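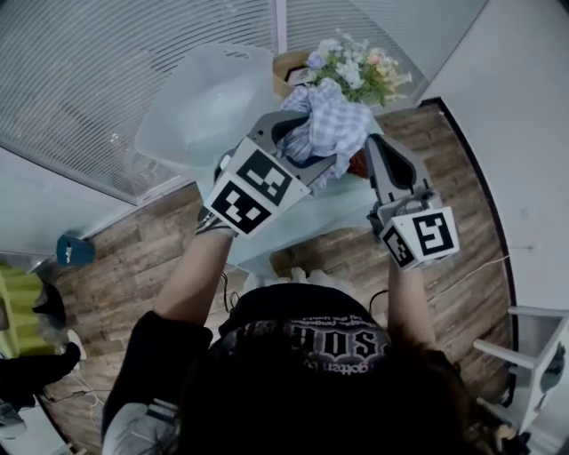

How I Fold Checked Cloths So the Lines Stay Straight

I have a thing for checked cloths. Blue and white mostly, though I'd take a red one if you offered! The trouble is that a checked cloth shows every mistake. Fold a plain one a little crooked and it still looks fine on the shelf, but fold a checked one crooked and the lines wander off like a bad parking job. So I got picky about it, and a few of you asked me to write it up after my August post about the linen drawer.

What you need

A table you can reach across, a cloth, and something to keep the finished ones in. I like a plastic bin you can see through, so I'm not digging for the right one every time company comes. If you keep flowers on the table (I do, fake ones, they last forever), scoot them to the far end before you start.

Step 1. Clear underneath

Pick the cloth up and look under it. I once folded a napkin ring into a cloth and didn't find it until Thanksgiving. Crumbs count too, so give the tabletop a quick wipe.

Step 2. Shake and drop

Hold two corners, give it one good snap, and let it fall flat with the long side toward you. If part of it bunches up at the far edge, don't tug from where you're standing. Reach over, pinch the bunched part and lift it, then lay it down again. Tugging just stretches the weave, and then your squares turn into diamonds.

Step 3. Find your line

My favorite part! Forget the hem. Hems are sewn by people in a hurry and they're almost never straight. Pick one line of checks near the middle and run your finger along it from one side to the other. That's your fold line. My old Pandolia cloth has a hem that's off by nearly a whole square, and you'd never know it once it's folded.

Step 4. First fold

Bring the far edge toward you and fold on the line you picked. Press with the flat of your hand, starting in the center and moving out to the sides. Check that blue lands on blue and white lands on white. If it doesn't, open it up and go again (it takes me a couple of tries with a big one).

Step 5. Fold again, then thirds

Fold it in half once more the same way. Now turn the whole thing a quarter turn and fold it in thirds, left side in, right side over. You should have a neat bundle with 4 layers in each third. Small napkins can skip the thirds, just do one more half.

Step 6. Into the bin

Stand the bundles on edge with the folded side up, like files. Ayman Belhaj, who left a comment on the drawer post, rolls his instead and says they come out with fewer creases. I tried it and mine kept unrolling, but if your cloths are thick it might work for you.

A note on ironing

I only iron for holidays. The rest of the year, I fold them as soon as they're dry and leave a heavy cookbook on top overnight. Mine is 186 pages of soup and does the job nicely.

Posted 1 Nov 2022 in Kitchen & Table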